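Laundry and small repairs > Drying jeans in a flat without balcony

diem_lo
Posts: 80
Hello all. I moved to Bradberg in September and my flat has no balcony. My jeans need two days on the rack and then they smell a little. Before, in Tratach, I had sun and never thought about this. The jeans are thin, light blue ones. How do you dry yours in winter?
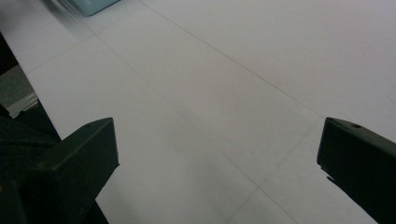
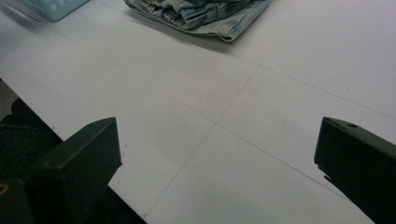
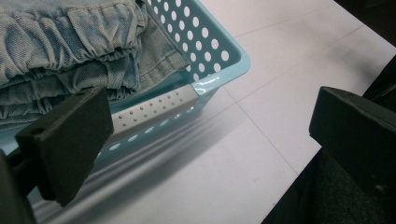

Pale floor in the first one, folded jeans in the second, light blue basket with folded denim in the third.

Salazar_st
Posts: 2463
Turn them inside out and hang them by the waist, with the legs open. The pockets are always the last part to dry. I would also spin them twice.

loigiap
Posts: 100
I do not agree about the second spin. It makes hard creases which I could never iron out. I put a small fan on the floor under the rack and the jeans are ready by morning.

Salazar_st
Posts: 2463
A fan costs money every night, a spin is five minutes. And who irons jeans?

loigiap
Posts: 100
I iron jeans. My mother also. The fan uses less than you think.

mumura
Posts: 3217
Please open the window for ten minutes too, otherwise the water only goes into your walls. I had black spots behind the wardrobe for one whole winter. And use less powder, the smell often comes from this.

diem_lo
Posts: 80
Thank you, I did use too much powder, I think. I will try inside out first, and ask my neighbour to lend me her fan. Lợi, do you leave it on while you sleep?

loigiap
Posts: 100
Yes, on the lowest speed, with the door closed because of the noise.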